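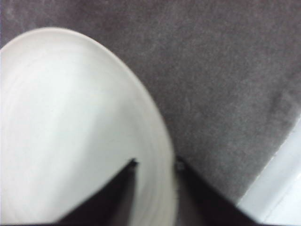
4. Teller am Rand greifen

Der Greifer nimmt den Teller über den Rand, ein Finger innen, einer außen. Für große runde Teller fährt der Arm steil von oben an und hält an, sobald der Rand zwischen den beiden Fingern liegt. Erst dann schließen. Wer zu früh schließt, schiebt den Teller nur weg.

Eine graue, raue Unterlage hilft. Auf der nackten weißen Platte rutscht Porzellan, und die Kamera am Handgelenk trennt Weiß schlecht von Weiß. Teppichrest oder Filz reicht aus, mit doppelseitigem Klebeband an den Ecken fixiert. Die Unterlage darf kleiner sein als der Tisch, muss aber rund um den Teller eine Handbreit überstehen.

5. Geschwindigkeit senken

Bei unserem Arm (Bausatz Piras, Steuerung Trinach) steht die Anfahrt ab Werk auf 100 Prozent. Wir fahren die letzten Zentimeter mit 80 Prozent, bei dünnem Rand noch langsamer. Verwischte Kamerabilder sind meist ein Zeichen für zu viel Tempo oder zu lange Belichtung. Zuerst die Belichtung prüfen — das kostet nichts.

6. Greifkraft einstellen

Den Wert in kleinen Schritten erhöhen, bis der Teller beim Anheben nicht mehr kippt. Bei uns war das Stufe 133. Mit einem alten Teller anfangen und den Arm die ersten Male höchstens 3 cm heben lassen. Kippt der Teller trotzdem, sitzen die Finger zu weit außen.

7. Finger pflegen

Fett auf den Innenseiten ist der häufigste Grund für Abrutscher. Mit Spülmittel und einem Tuch abwischen, trocknen lassen, fertig. Kein Aceton auf gedruckten Teilen. Risse am Ansatz sieht man am besten mit der Taschenlampe von der Seite.

Ersatzfinger liegen in der Werkstatt Podell im Regal neben dem Drucker, die Druckdatei heißt pasix_2688. Wer den letzten Satz nimmt, startet bitte einen neuen Druck und trägt ihn in die Liste ein.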